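# Keeping the Two-Arm Cell Running: Trirncombe Robotics Project

Setup notes, April
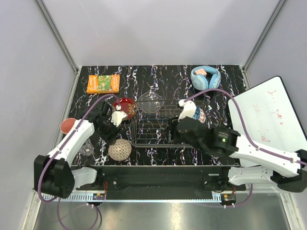 *Both arms over the tabletop, with the wire rack and bowls between them.*

Our cell has two arms, and getting them to share one table was the best part of the term! We named the left one Prindatano and the right one Akura. Most of our early faults were cable faults. The purple cables need a loose arc over the wrist, so we now swing each arm through its full reach before tightening anything.

Every Monday we do the same checks:

- snug the gripper mount screws
- look over both electronics boards and the wiring
- home each arm 3 times and compare the readings

The whole routine takes 30 minutes. Akura's wrist drifted twice, and re-seating the connector fixed it both times (we were so happy we ran the bowl task all afternoon). Next we want to label every cable at both ends.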